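Whiteley Residents' Association – Member Forum
Board: Rules and Bylaws
Topic: Proposed change to the quorum rule for general meetings

Posted by: K_Hanrahan (Moderator)
9:14 a.m.

Members are invited to comment on the proposed amendment to Section 4 of the bylaws before the text is finalized for the October general meeting.

The present rule requires that 10 percent of registered members be in attendance for a general meeting to conduct business. The association has 2,534 registered members. The last meeting drew 147, and therefore no vote could be taken on any item, including the renewal of the snow removal contract. The proposed rule would set the quorum at 5 percent and would allow members to be counted by written proxy.

Please confine remarks to the amendment itself. Questions regarding the snow removal contract should be placed in the separate topic under Services.

Kevin Hanrahan

Posted by: guido.sala
9:52 a.m.

I support the amendment in its current form. I have attended every general meeting since moving to Wundwood Lane, and we have now failed to reach quorum at two meetings in a row. The practical result is that decisions are made by the board under its interim powers, which I doubt the members ever intended.

A rule that was written when the association covered four streets should be adjusted now that it covers the whole of the district.

Posted by: Shewit Tufa
10:20 a.m.

I must respectfully disagree with the previous poster. The quorum exists to prevent a small and well-organized group from binding everyone else. At 5 percent, a proposal could pass with the approval of fewer people than live in my building.

There is also the matter of spending. Under Section 7, the general meeting may approve any single expense above $4,000 by simple majority. If the quorum is lowered and Section 7 is left as it is, then a very small number of members will be able to commit the association to very large sums. I would ask the board to explain whether the two sections were considered together.

Posted by: K_Hanrahan (Moderator)
10:41 a.m.

They were not considered together. The drafting group was asked to look only at Section 4. I will pass the comment along.

Posted by: L. Vidal
11:35 a.m.

I wish to raise a different point, which concerns proxies. I served for a number of years as secretary of the Millov Tenants' Federation, where written proxies were permitted without limit. By the end of my term, one member regularly arrived with more proxies than there were people seated in the room. The meetings were lawful and they were quorate, and they had very little to do with what the tenants wanted.

If proxies are to be allowed here, I would urge the following wording: "No member may hold more than two proxies at any one meeting, and each proxy shall name the meeting for which it is given." The second half of the sentence matters as much as the first. An undated proxy tends to be used again.

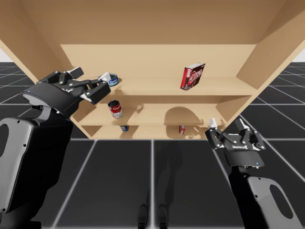
The Federation eventually adopted a limit of this kind, although it took three attempts. The objection made at the time was that a limit would be unfair to residents who are elderly or who work evening shifts and who all happen to trust the same neighbor. I took that objection seriously then and I do so now. My answer is that such residents are better served by a postal ballot, which lets them vote on each item for themselves.

Leandro Vidal

Posted by: guido.sala
11:58 a.m.

Mr. Vidal's wording seems sensible to me and I would accept it. I do not agree about postal ballots. They are expensive, they must be printed before any debate has taken place, and they make it impossible to amend a motion from the floor.

Posted by: L. Vidal
12:10 p.m.

The last of those is a fair criticism. At Millov, motions that had been sent out by post could be adopted or rejected at the meeting but not changed. Members found this frustrating.

Posted by: tharun_p
1:27 p.m.

Good afternoon. I have been a member for less than a year, so I ask for some patience if this has been covered elsewhere.

Has the board looked into why attendance is low? The notice for the last meeting reached my mailbox six days before the date. Section 3 of the bylaws, as I read it, requires fourteen. The meeting was also held at 4:30 p.m. in the Merkberg Hall, which is not reachable by bus from the north side without a change. It appears to me that we are being asked to lower the bar before anyone has tried to help people over it.

I would be inclined to vote against the amendment for now and to support it in a year if proper notice makes no difference.

Tharun Palaniappan

Posted by: Shewit Tufa
1:49 p.m.

I thank Mr. Palaniappan for checking Section 3. My own notice arrived on the same schedule. If notice was defective, the meeting could not have been valid even with a full hall, and the attendance figure should not be used as the main argument for changing the rule.

Posted by: guido.sala
2:15 p.m.

With respect, the figure was much the same at the meeting before, for which notice was given properly and which began at 7:00 p.m. I still have the letter. It is postmarked nineteen days ahead.

I do not dispute that the hall is inconvenient. The school auditorium was used previously and was hardly fuller.

Posted by: Shewit Tufa
2:22 p.m.

It was fuller. We had to bring in chairs from the corridor.

Posted by: guido.sala
2:31 p.m.

That was the meeting on the parking permits, which I would not regard as typical.

Posted by: K_Hanrahan (Moderator)
3:05 p.m.

I have checked with the office on the question of notice. The letters for the last meeting were delivered to the mailing company in good time and were released late. The board accepts that the requirement in Section 3 was not met. A notice to this effect will be posted under Announcements.

Regarding the venue, the Merkberg Hall has already been reserved for October and the deposit cannot be recovered. The start time can be changed. Members who have a view on the hour should write to the office directly, as a poll on this board would reach only those who already read it.

Posted by: tharun_p
3:40 p.m.

Thank you for the prompt reply. May I ask whether the amendment could be divided, so that the quorum and the proxies are voted on separately? I would gladly support proxies with the limit suggested by Mr. Vidal. It is only the reduction to 5 percent that troubles me.

Posted by: L. Vidal
4:02 p.m.

I would second that request. They are separate questions. It should be noted, however, that the amendment itself must be adopted under the existing quorum, so that the members who attend in October will need to number far more than they did last time in order to change anything at all.

Posted by: Shewit Tufa
4:18 p.m.

If enough members come to pass it, one might ask whether it was needed.

Posted by: guido.sala
4:26 p.m.

One might also ask what is to be done if they do not come. The snow contract expires regardless. I would prefer a compromise to another empty agenda, and I suggest 7 percent for ordinary business, with the present 10 percent kept for any expense that falls under Section 7. That should meet Ms. Tufa's concern about spending.

Posted by: Shewit Tufa
4:55 p.m.

It meets a good part of it. I would want to see the text before saying more, and in particular whether proxies would count toward the higher figure. My preference is that they should not.

Posted by: K_Hanrahan (Moderator)
5:30 p.m.

The drafting group has agreed to present the quorum and the proxies as separate items. Mr. Sala's proposal of a two-level quorum will be forwarded as a member submission – it must be signed by two members to be placed on the agenda, and a form is available at the office. Mr. Vidal's wording on proxies will be added to the draft in brackets.

This topic will remain open for further comment until the draft is sent to the printer.

Posted by: guido.sala
5:44 p.m.

I will collect the form tomorrow morning. Ms. Tufa, would you be willing to sign as the second member, on the understanding that you remain free to vote against it?

Posted by: Shewit Tufa
6:12 p.m.

On that understanding, yes. Please leave it with the front desk of my building and I will return it the same day.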